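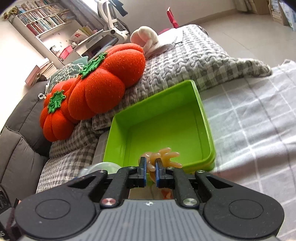
**Can a household machine put away toys and tidy a living room without a person directing it?**

Posted by Lüthi Residence Services, 24 February 2023

Our organization manages furnished apartments for families on medium-length stays. Between stays, and once during each stay if the family requests it, our staff tidy the shared living areas. Floors are already handled by robot vacuums, and we are satisfied with them. The remaining work consists of picking up toys and small articles, returning them to the correct bins, folding throws and blankets, and placing cushions back where they belong.

We have been asked by our management to determine whether any machine on the market can take over part of this work. We would appreciate replies from members who have direct experience. We are not seeking a research system that requires an engineer on site. The rooms differ from one apartment to the next, and the contents of the toy bins differ more than the rooms do.

---

**Cemside Facilities Desk**

At present, a machine can do a limited part of this work under favorable conditions, and it cannot be left to do the whole of it. Picking up a firm object of moderate size from a clear surface and placing it in an open bin is within reach of several systems. Tidying a lived-in room to the standard a paying guest expects remains work for a person.

The difficulty is not evenly spread across the tasks you list, and it may help to treat them separately.

*Small toys.* Rigid blocks and balls are the easiest case. Soft rubber items bend when they are gripped, and a grip that holds well at one point may slip at another. Plush toys present a different problem, as the machine must decide where the toy ends and the cushion or blanket beneath it begins. We ran a trial in one of our own family lounges over nine days. Failures were concentrated among soft items resting on soft furniture. Items on a bare floor gave much less trouble.

*Bins and lids.* An open bin is a reasonable target for a machine. A bin that has been pushed under a table, turned over, or covered with a lid is considerably harder. If you proceed with a trial, we recommend that staff set the bins out before the machine is started. In our trial this step took less time than correcting the errors that followed when it was left out.

*Throws and blankets.* We do not recommend including these. Folding cloth has been shown many times in controlled settings, generally on a flat table and with a piece of known size. A chunky throw hanging over the back of a sofa does not meet those conditions. Our unit was instructed to leave all textiles in place, and staff folded them afterward.

*Cushions.* Large cushions can be pushed or lifted, depending on the arm. Arranging them in a manner that looks intended is another matter. Our guests noticed the difference and mentioned it on the comment cards.

With respect to cost, the purchase price should not be the only figure presented to your management. Supervision must be included. Our unit required a member of staff in the same room for the full trial, and that person could have completed the tidying in less time than was spent supervising. We returned the unit at the end of the period and have asked the supplier to contact us when the software is revised.

---

**Trakunard Housekeeping**

Robot vacuums, yes. Anything with an arm, no. We looked into it and stopped. Buy more bins and label them.

---

**Cimov Operations Office**

We agree with the first reply in most respects and wish to add information from the shop-floor side, as our office oversees both a packing area and a staff residence.

In the packing area we have four arms in daily use. They perform well, and the reason is plain: the parts arrive in the same orientation, the lighting does not change, and the container is fixed to the bench. Our supervisors initially expected that the same equipment could be moved to the residence and used in the playroom. It could not. The arms had no means of dealing with an object they had not been set up to handle, and a playroom contains a great many of those.

Newer systems are trained on large numbers of recorded examples of people performing ordinary tasks, and these do cope better with unfamiliar objects. We attended a supplier demonstration earlier in February at which one such system cleared a low table into a box. It attempted seven items and placed six of them correctly. The last was a knitted article, which it lifted by a loop of yarn and dropped on the way to the box. The supplier was candid about this and did not offer a delivery date for unsupervised use in occupied rooms.

For an organization in your position, we would suggest the following course:

- Keep the robot vacuums, and have staff clear the floor before each run.
- Ask any supplier to conduct the demonstration in one of your own apartments, using toys taken from your own bins.
- Request written confirmation of what the machine does when it drops an item or cannot identify one.
- Establish whether children may be in the room while it operates. Two suppliers told us they may not.

Our own arrangement is to review the matter once a year. Until the next review, the playroom is tidied by the evening staff at seven, and the supplier's brochure is kept on file with the maintenance contracts.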